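About Us | Company | Our School

Hadska is a small evening school for office computer skills in Udville. We teach adults who need the computer for their work and did not grow up with it. Our school was started by Rosemarie Hollmann with one classroom above the Reinholz bakery, and today we have 3 classrooms on the same floor.

Each September a new course year begins. Last year 202 persons learned with us, most of them in the basic course of 30 evenings. Lessons start at 6:30 pm, so you can come directly after your job. Volker Böttcher teaches spreadsheets and Seo-ah Jang gives the course for letters and e-mail.

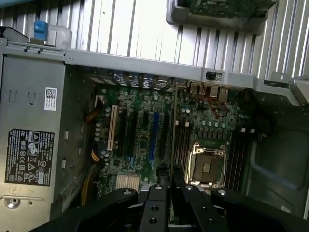 We keep the groups small, and every participant has an own desk. If you miss an evening, you may repeat it in the parallel group without extra cost. For questions about fees please ask Jörg Kettler in the office, he speaks also German and will answer you gladly.

Contact: Hadska Evening School, Udville | © Hadska | Back to top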